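Crescencio Cortés has been buying art supplies for Tomby, an after-school drawing and building club, since April. He keeps the stock list himself, in pencil, and had it on his knee for most of our talk on 29 September 2025.

The list runs to 941 items. "That's pens, boards, rubbers, boxes, the lot," he says. "When I took it over it was 1003, but plenty of those were markers that had dried up."

I asked what he would keep if he had to start again with one table. He didn't need long.

"A white board, flat on the table, where kids can lean over it. A black marker. Then a cup for whatever stands up, and a box. You can do a whole afternoon with that."

He prefers a black tabletop. A white board is easy to find on it, and so is a pink eraser. His suppliers are Chávez for boards and Handedar for markers, and he has no complaints about either.
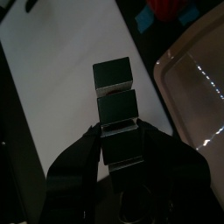
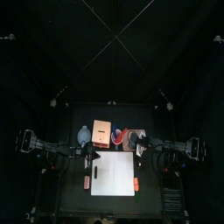
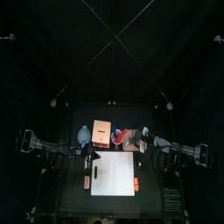
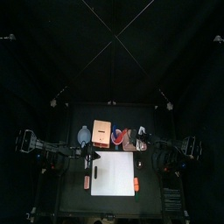

Green cubes in a stack of three (first picture); the black table with its back row of containers (the other three).

The cubes are for the younger ones. "Three high is a good tower when you're five," Cortés says. "It doesn't have to be straight." He has 44 of them in dark green, and would like a second colour if the money allows. The budget for the rest of the year is a bit over $200.

The back row is his own habit. Anything with sides goes along the far edge of the table and the flat work stays in the middle. "I did it that way at home first. My daughter called our kitchen table Madness, and she was right, so I started lining things up."

He is less strict about markers. They can lie beside the board as long as the caps are on. At the end of the afternoon the kids put away whatever they used, and he checks the caps.

Next on his list is paper. He wants the heavier kind and is still waiting on a price from Chávez.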